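Wires, wires and more wires

11 Nov 2023

So I've been promising a post on what I do all day now, and my aunt has asked three times, so let's go. I teach a robot arm to sort bits of wire. Well, I drive the arm while it sorts bits of wire, and the recordings go into a big pile, and somebody smarter than me (hi Lakshmi!) feeds the pile to a model that is supposed to learn the job from my examples.

I started in March, straight from four years at the repair counter in Ikville, and I really thought the hard part would be the computer side. Nope! The hard part is wires. A block is a block. You pick it up and it stays the shape it was. A little bundle of wires has opinions. You grab it in the middle and both ends flop. You grab it at the end and the rest drags along behind like a dog that doesn't want to leave the park. Two bundles that look like they're lying next to each other are secretly married, and you find out halfway to the bin.

The way it works is that I hold a pair of handles and the arm copies me. One example, or "episode" if we're being proper, is a single pick and place from start to finish. The target for this task is 2,000 good ones, split between me, Karthikeyan and Bindu. I can do 400 in a good week. My best week, I mean. Let's not talk about the week I had the cold.

What counts as a good one is where we argue (nicely, mostly). Lakshmi Shenoy runs the data side and she wants variety above everything. Different starting spots, different tangles, different angles coming in. If I always come at the tray from the same side, the model decides that's just how the world is, and then it falls apart the first time somebody bumps the table. Karthikeyan Raju is the tidy one. His episodes are beautiful, smooth as anything, and for a while I was trying to copy him until Lakshmi told me to quit it. She likes having my wobbly ones in there too. I've decided to take that as a compliment.
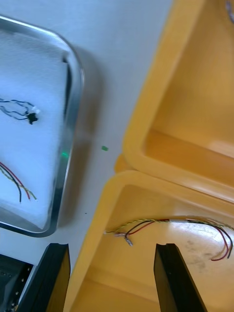 The other thing I had to unlearn was hiding my mistakes. If I missed a grab in the first few weeks I'd hit the discard button and pretend it never happened. Then Bindu Marar sat with me for a morning and showed me the model running on its own, and it was kind of heartbreaking! It would miss by a hair, close the fingers on nothing, and then carry that nothing over very carefully and let go of it. It had never seen anybody miss, so it had no idea you could go back and try again. So now we keep a lot of the misses, as long as the recovery is clean. Back up, open, look, go again. I even do some on purpose. Bindu says mine are the most convincing, which, hmm.

We do still throw plenty out. Anything where I stopped to think for too long goes, and so does anything where I yanked. Yanking is my big sin. When a bundle snags, my hands want to tug, and the arm is a lot stronger than it feels through the handles. I popped a connector right off on my second day and wanted to crawl under the table.

Resetting between episodes takes longer than you'd expect. Somebody has to put the wires back, and people are terrible at being random. I kept laying them out in the same lazy diagonal without noticing. Krishnamoorthy came over from the Vendthorpe office to look at our first batch and spotted it right off, so now I scrunch each bundle up and drop it. It's much uglier, and Lakshmi was delighted.

My shoulders hurt more than they did at the repair counter, I'll say that. We do 13 minutes on and then swap, and I've gotten into the habit of walking to the end of the hall and back while the other person is up. I also sort things in my sleep. Last night I was sorting spaghetti.

Next month we start on a new set of parts from Kaladstead, with stiffer cables, and I've already been told the thick ones spring back at you. If anyone reading has done this kind of work with rope or hoses or anything floppy, please leave me a comment, I'd love to hear how you handle the resets. And yes, Auntie, they do pay me for this.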